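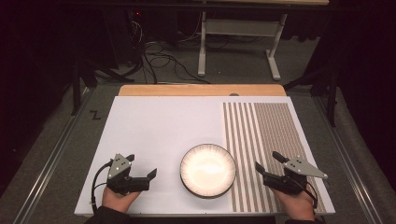
食卓文化論 第5回 皿はいつから「自分の皿」になったのか

前回の続きからです。パンを皿がわりにしていた話の途中でチャイムが鳴ってしまったので、そこから拾います。前回休んだ人は、隣の人にノートを見せてもらってください（私の板書は字が汚いので、写真で撮ったものを回してもらうよりノートのほうが読めると思います）。

1 トレンチャーのおさらい

中世ヨーロッパの食卓では、固くなったパンを厚く切って、その上に肉や汁気のあるものをのせていました。トレンチャーと呼ばれるものですね。食べ終わるころには肉汁をたっぷり吸っていて、そのまま食べてしまう人もいれば、貧しい人に施すこともあったし、犬にやることもあった、と書かれています。私はこの話が大好きで、学生のころ下宿で真似をしてみたことがあります。スーパーで安くなっていた食パンを二日ほど放っておいて、カレーをかけました。ぐずぐずになりました。やっぱり当時の粗い粉のパンでないとだめですね。

そのうちパンの下に木の板を敷くようになり、やがて板だけが残ります。四角い板の真ん中を浅く丸くくぼませ、隅に塩を入れる小さな穴をあけたものもあります。配布資料の図版の二段目を見ておいてください。試験に出すかもしれません。

それから、二人で一枚を使うことも珍しくありませんでした。隣の席の人と板を分け合うわけです。そうなると、相手のほうに手を伸ばさないとか、かじったものを戻さないとか、そういう作法書の注意がいかに切実だったか想像がつきますよね。作法書というのは、実際にやっている人がいるから書かれるものです。校則と同じで！

2 日本の場合は銘々膳

では日本はどうかというと、こちらは早くから一人分ずつの膳が並ぶ形が広まっていました。箱膳というのを見たことがある人はいますか。ふたをひっくり返すと膳になって、中に自分の茶碗と箸と小皿をしまっておく、あの箱です。私の祖母の家にもひとつ残っていて、子どものころは中にビー玉を入れて遊んでいました。叱られました。

箱膳のおもしろいところは、器が個人に結びついていることです。お父さんの茶碗、私の茶碗、という感覚。これを「属人器」と呼びます。漢字を間違えやすいので注意してください（去年のレポートに「俗人器」がいくつかありました。気持ちはわかります）。洋食器の場合、ディナー皿は同じものを揃えて、どれが誰のと決めないのが普通です。同じ家の食器棚の中に、属人器の茶碗と、誰のものでもない洋皿が一緒に入っている。考えてみると、けっこう不思議な棚です。

やがてちゃぶ台が入ってきて、さらに椅子とテーブルになる。このあたりの年代の整理は次回やりますので、今日は順番だけ覚えて帰ってください。膳、ちゃぶ台、テーブルです。

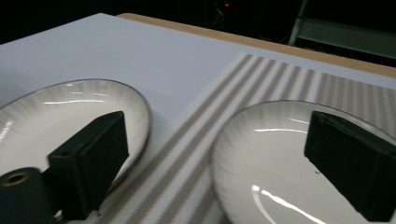 ちゃぶ台になって、属人器はなくなったのでしょうか。

茶碗と箸と湯のみについては、ちゃぶ台の時代にもそのまま残りました。変わったのはおかずのほうで、大皿に盛って家族で取り分ける形が増え、取り皿という、誰のものでもない小さな皿の出番が多くなります。

毎年いただく質問なので、先に書いておきました。ついでに言うと、取り箸をどうするかという問題もここから出てきます。自分の家はどうだったか、リアクションペーパーに書いてくれると嬉しいです。直箸派か取り箸派か、意外なくらい家ごとに違って、読んでいて飽きません。

3 敷くものの話

皿の話をするなら、その下の話もしないといけません。テーブルクロスは食卓全体を覆う一枚の布です。つまり全員で共有している。いっぽうランチョンマットは、一人分の場所を区切ります。ここからここまでがあなたの席ですよ、と布が言っているわけです。

これは膳の縁によく似ていると思いませんか。私は大学院のころ、このことに気づいてひとりで興奮して、指導教員に話したら「似ているだけでは論文にならない」と言われました。その通りでした。でも授業で話すぶんにはかまわないだろうということで、毎年話しています。

英語ではプレイスマットと言います。プレイス、つまり場所のマットです。「ランチョンマット」は日本での呼び方なので、英語で文献を探すときは placemat で引いてください。ランチョンで引いて何も出てこないと相談に来る人が毎年います。

素材は、麻、綿、い草、紙、ビニールといろいろあります。織りのものは洗うと縮むことがありますから、家で使っている人は洗濯表示を見てみてください。これは講義とは関係ないです。

4 読んでくる文献

ナタリア・マルドナードさんの『分け合う皿、分けない皿』の第二章。377ページから始まる補論も、できれば目を通してください。マルドナードさんはプレスコムという町の古い宿屋に残された台所の目録を調べていて、皿が「まとめて何枚」から「どの客室用」に書き分けられていく様子を追っています。地味な史料なのに、読みはじめると止まりません。

もうひとつはグウェナエル・オアロさんの短い随筆「敷物の縁」。カルブリッジの下宿屋で暮らした時期の食卓を書いたもので、大家さんが怒ると敷物が出てこない、というくだりが私のお気に入りです。コピーは教務の棚に置いておきます。コピー代は人数で割らずに私が持ちますので、その代わりちゃんと読んできてください。

購買で売っている副読本は685円です。買わなくても単位は取れます。図書館にも入っていますが、貸出中のことが多いです。

5 課題

自宅や下宿で使っている食器をひとつ選んで、次のことを書いてください。

誰のものか。決まっているなら、いつ、どうやって決まったか。
ほかの人がそれを使ったら、家の中でどういう反応があるか。
何の上に置いて使っているか。机に直接でもかまいません。

立派な器である必要はまったくありません。去年いちばんおもしろかったのは、景品でもらったマグカップを兄弟で奪い合った話でした。図を添えたい人は手描きでも写真でもいいです。写真の場合は、器だけでなく、置いてある台の端のあたりまで入れてもらえると、どんな食卓なのかがわかって助かります。

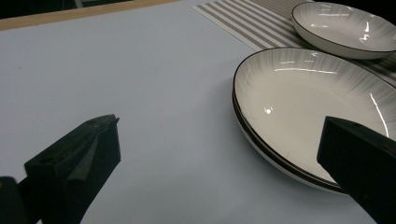 図3　白い天板と、奥の縁の木の部分

図には必ず番号と短い説明をつけてください。長い説明は本文のほうに書くこと。図の下に感想を書きつらねる人がいますが、感想は本文で読みたいです。

締め切りは9月の最後の授業まで。紙で出す人は左上をホチキス留めにしてください。クリップは束ねるときに外れて、誰のページだかわからなくなります（やらかしたことがあります。あのときの皆さん、すみませんでした）。

6 次回の予告

ちゃぶ台の話をします。脚が折りたためるということが、部屋の使い方をどう変えたか。食べる部屋と寝る部屋が同じだった時代の間取り図を持っていきますので、定規のある人は持ってきてください。授業は75分しかないので、図面を配るところは手早くいきたいです。前に座った人、配るのを手伝ってくださいね。

それと、前回の最後に出た「給食のお盆は膳と言えるか」という質問、まだちゃんと答えられていません。私は膳にかなり近いと思っているのですが、お盆は自分で運ぶもので、食べ終われば次の人に回りますよね。箱膳のように誰かのものになることがない。そのあたりをどう考えるか、次回の最初に少し話しましょう。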